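2023년 3월 4일 토요일

바닥 치우기, 드디어

미루고 미루다 오늘 함. 1월부터 카펫 위에 뭐가 하나씩 굴러다니더니 어느새 발 디딜 데를 골라야 되는 지경. 청소기부터 꺼냈다가 도로 넣었다. 큰 것부터 주워야지 청소기가 무슨 소용. 콘솔 테이블 앞쪽이 제일 심각했음. 치약 튜브가 왜 거실 카펫에 있는지는 나도 모름. 일회용 슬리퍼도 두 짝 다 바닥에. 휴지통은 비닐 씌워서 아예 쓰레기 옆으로 끌고 왔다. 왔다갔다 안 하니까 훨 빠름.
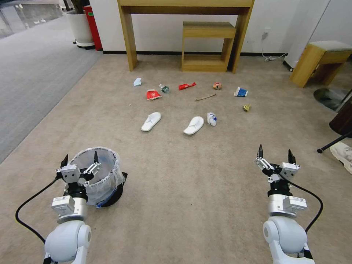 Violeta Jara: 카펫이면 줍고 나서 바로 밀지 말고 베이킹소다 좀 뿌려두세요. 저는 30분 두는데 과자 냄새가 꽤 빠져요. 근데 플라스틱병은 따로 빼시는 거죠?

네 병은 나중에 따로 뺄게요 ㅠㅠ 일단은 한 통에 다 넣고 봉투 묶기 전에 분리하는 걸로. 베이킹소다는 집에 없어서 사와야 됨. 메모.

암튼 계속. 순서 같은 거 없고 손 닿는 대로. 마스크, 구겨진 종이, 과자 봉지. 휴지통이 작아서 금방 찬다. 꾹꾹 누르면 더 들어가긴 하는데 비닐이 자꾸 안으로 말려서 짜증. 다음엔 좀 큰 봉투로 사야겠다. 테두리에 넉넉하게 접어 걸 수 있는 걸로.

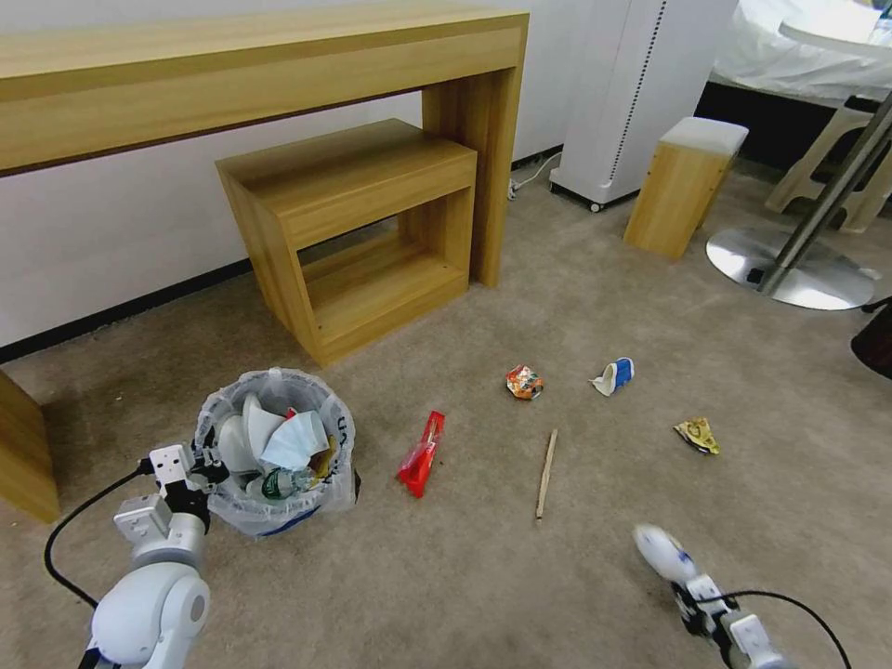
꽉 찬 휴지통, 그리고 아직 남은 것들

중간에 커피 한잔. Wendis 머그 어디 갔는지 한참 찾음. 싱크대에 있었음.. 다시 시작하려니까 진짜 하기 싫더라. 나무 막대 같이 길쭉한 건 그냥 버리면 비닐 찢어질까봐 신경쓰이고. 부러뜨려서 종이에 싸면 된다는데 귀찬음.

테이블 밑에 넣어둔 작은 가구도 한번 빼서 뒤쪽을 봐야 되는데 그건 내일의 내가. 벽 쪽 전선도 정리해야 되고. 할 게 계속 나오네
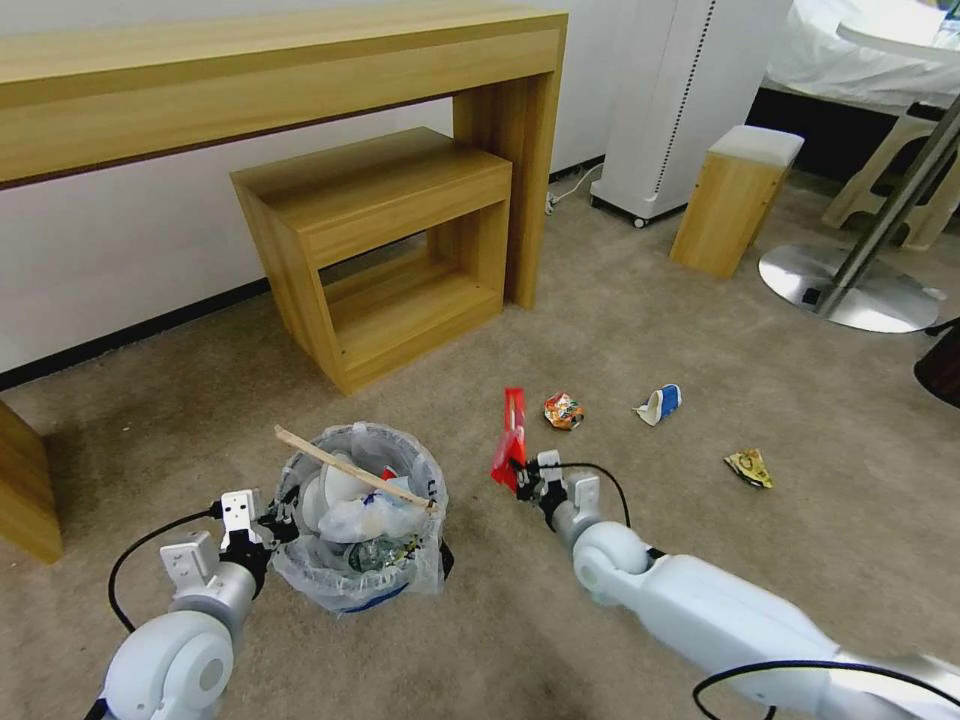

빨간 과자 봉지 차례. 막대는 통 위에 걸쳐져 있음

저녁 약속 있어서 여기까지 쓰고 나감. 청소기는 갔다와서 돌리던가 내일 아침에. 베이킹소다랑 큰 봉투 사올 것.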